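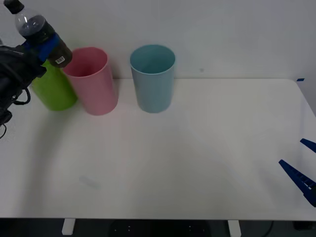

家で飲むコーラやアイスコーヒーの器を何にするか、という話がまだ続いていてうれしいです！前回の方はガラス派でしたが、わたしは断然プラスチックのコップ派です。軽いし、重ねてしまえるし、なにより色で自分の分が分かるのがいいんですよね。うちで飲み物を出すときは、黄緑、ピンク、水色のコップを先に並べておきます。濃い茶色の飲み物は透明なボトルだと残りの量がひと目で分かるので、青いラベルのボトルが一本あると、注ぐ前から「あとどれくらいいけるかな」と相談できて、それがまた楽しいんです。

Malou Frandsenさんの書き込み:
> うちは来客のたびに、どれが誰のコップか分からなくなります。
> 名前のシールも試したのですが、洗うとはがれてしまって。
> 色分けしている方、何色あれば足りますか。
> それと、薄い色は飲み物の色が移りませんか。

色の数ですが、ふだんは三色で間に合っています。大事なのは数より「似た色を混ぜない」ことかなと思います。以前、水色と薄紫を一緒に使っていたら、夜の電灯の下では区別がつかず、全員が同じコップに手を伸ばしました（笑）。黄緑とピンクと水色なら、寝ぼけていても間違えません。
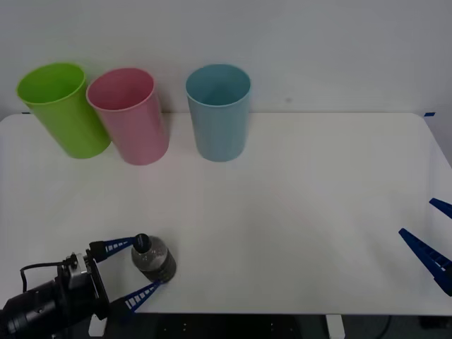 黄緑とピンクは隣どうし、水色は少し離して。

置き方にもちょっと好みがあって、わたしはテーブルの奥の壁ぎわに寄せておきます。手前が広くあくので、お菓子の皿も出せるし、肘も当たりません。白いテーブルだと淡い色でもよく映えて、並べただけでもう気分が上がります！

色移りについては、二年使ってみて、ピンクの内側がほんの少し気になる程度です。コーヒーを入れたまま一晩置くのがいちばんよくないみたいで、飲み終わったらすぐ水を張るようにしたら、ずいぶん違いました。それでも残ったときは、ぬるま湯に重曹を溶かしてしばらくつけておきます。スポンジの硬い面は細かい傷がつくのでおすすめしません。

値段のことも聞かれていましたね。Relvilleの店で一個490円でした。二月に行ったときはまだ棚にたくさんあったので、たぶん定番品だと思います。Priddaleの支店では黄緑だけ見かけませんでした。

あと、タンブラー型は底のほうが細いので、氷を入れるなら小さめの角氷が合います。大きい丸氷だと途中で引っかかって、傾けたときに一気に鼻に来ます。三回やりました。

ほかの色を使っている方がいたら、組み合わせをぜひ教えてください。次は黄色を足すかオレンジにするかで、ずっと迷っています。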